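Progress report to the Dilteo Fund
Two-arm table-clearing robot, Kesenwood Shared Workshop
Reporting period ending December
Submitted by Marietjie Cele, project lead

1. Summary

The project remains on schedule against the second milestone. The purpose of the grant is to build a two-arm household robot in a shared workshop, using parts and tools that other workshop groups could obtain, and to have it clear a small dining table without assistance. During this period the main effort went into the simulated test room and the control software. Assembly of the physical arms continued in parallel.

2. Work completed

The simulator was moved from the laptop used last year to the workshop's shared computer at Gumside. Test runs that previously had to be left overnight now finish during an evening session. A total of 110 runs were logged in the period.

The arm controller was rewritten so that each arm can be held in a safe position while the other is working. The earlier version moved both arms together, and this led to repeated contact between the left elbow and the torso.

On the hardware side, the shoulder brackets have been cut and fitted. The wrist joints supplied by Dimitriou were received, and one was returned with a damaged bearing. A replacement is expected next month.

3. Matters for attention

Grasping of thin objects is below target. The milestone calls for a success rate of 60 percent on cutlery, and the present controller does not reach it. Changes to finger spacing are being tested in simulation before new fingers are printed.

Bench time at Kesenwood is limited to two evenings a week. The project has asked for a third through the end of the grant.

4. Budget

Spending is within the approved amount. The lines for motors and printing material are close to fully used. No transfer between lines is requested at this time.

5. Plan for the next period

The next three months will be given to the single-arm reaching test, first in simulation and then on the bench. The test requires the right gripper to be lowered over the table while the left is held up and well clear of it. The octagonal plate and the thin utensil with the blue end, set close together on the tabletop, will remain the standard pair for this test, so that results can be compared with those already logged. The fund will receive the full run log with the next report.

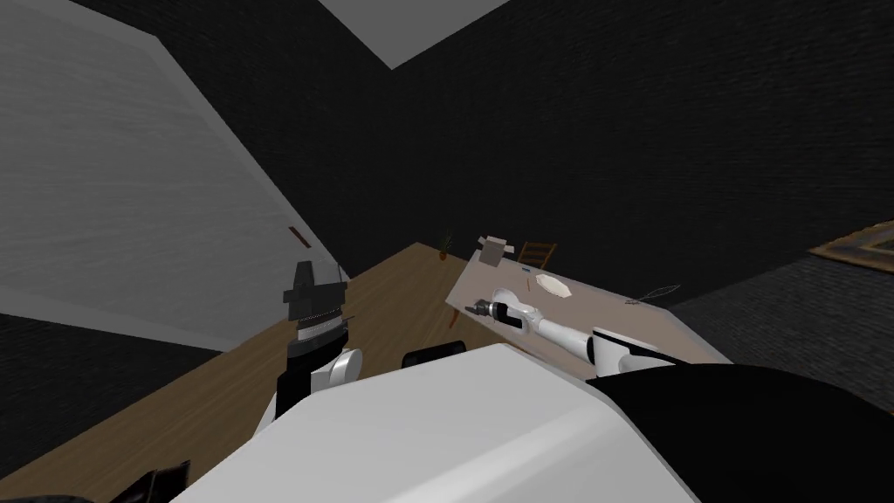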